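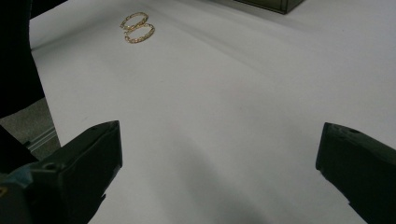

Appraisal

Orestis Psarras had been told the earrings were gold, which to his mind meant only that they were the color of gold. Two hoops, made like twisted chain, lying one across the other on a plain white surface. Anybody could make a pair of hoops look expensive on plain white. He had done it himself, for 44 pairs one March in Kostulham, and he had slept fine.

"They were my grandmother's," said the woman across the counter.

"Everybody's grandmother had earrings," Orestis said. "I've been in this shop seven years and I have yet to meet a grandmother who didn't."

She didn't laugh. She said they had come from Valtonen, the old jeweler in Tosbridge, the one by the ferry steps. Orestis knew the shop. He also knew that people said Valtonen whenever they wanted another 50 on the price, and that old Valtonen had mostly repaired clocks.

"Got a receipt?"

"From my grandmother?"

He let that one go. He bent down until the upper hoop was a flat oval and the small links caught the light one after another. It was nice work, or it was a nice copy of nice work. The trouble with this trade was how long you could look at a thing without learning anything.

"Why sell them?" he asked.

"Who said I was selling?" She looked at the clock behind him - five minutes to closing, on a Saturday. "The man in Flukdale told me they were worthless. Then he offered to take them off my hands."

Orestis straightened up. He had never liked the man in Flukdale.

"Sit down," he said, and went to lock the door.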